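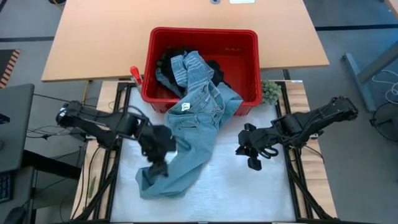
Why do stores ask you to round up at the register when they could just give the money themselves?

Because it costs them very little and brings in more than most of them would give on their own. A company that writes one check gives once. A company that asks every shopper for thirty-eight cents gets to announce a much larger number at the end of the month, with its name in front of it.

I have no quarrel with the money. In February the Loneck outlet center ran its yearly drive for the county screening fund, the one that pays for skin checks and blood pressure clinics in towns without a doctor. The sign by the food court said you would get a discount card for a donation, good at most of the stores. I bought one, used it on a pair of boots at Tunitz, and came out ahead. So did the fund, I suppose. The card cost $3 and I saved more than that.

What bothers me is how little anyone could tell me about the rest of it. I asked the cashier how much of the $3 went to the fund. She didn't know, and I wouldn't expect her to. I asked at the mall office and was given a flyer with the same words as the sign. The flyer said "a portion of proceeds." It had a picture of a nurse on it and a list of participating stores.

A portion can be any size. If the whole $3 goes to the clinics, the mall should print that, and people would probably buy two. If one dollar goes and the other two cover printing and staff, that should be printed as well. I would still have bought mine. Most shoppers would. They are standing there with a wallet open and they like the idea of helping somebody get a checkup.

Karano, the grocery chain on Route 9, does this better. During its drive the store put a sheet of paper on the door every Monday with the total from the week before and the name of the clinic getting it. The last one I saw said $567. That's a small number for a store that size, and they put it up anyway. I trusted it more than any banner I've seen with a big round figure on it.

Réka Kovács, who ran the mobile clinic out of the Ozoliņš building until last year, told me a van day cost her $200 in fuel and supplies before anybody was paid. She could tell you what a donation bought. Hand her $200 and she would name the town and the date. She also said the shopping drives were hard to plan around -- the check came months after the posters went down, and she never knew the amount until she opened the envelope. One year it covered the spring schedule. The next year she cut two stops.

That part gets left out when people praise these campaigns. A clinic needs money it can count on, in the month it needs it. A discount card sells well when people want boots. Those are different calendars, and the one that wins is the store's.

There are easy fixes. Print the share on the card. Post the total while the drive is still going. Set a minimum the mall will pay no matter how many cards are sold, and pay it at the start. A shopping center that can light its parking lot all night can manage that.

I'd also like the round-up question to go on the screen, where I can answer it without a line of people behind me. I give more when I'm not being watched, and I doubt I'm the only one. The county fund takes checks at its office all year, too. I mailed one last week, and the receipt came back with a phone number on it.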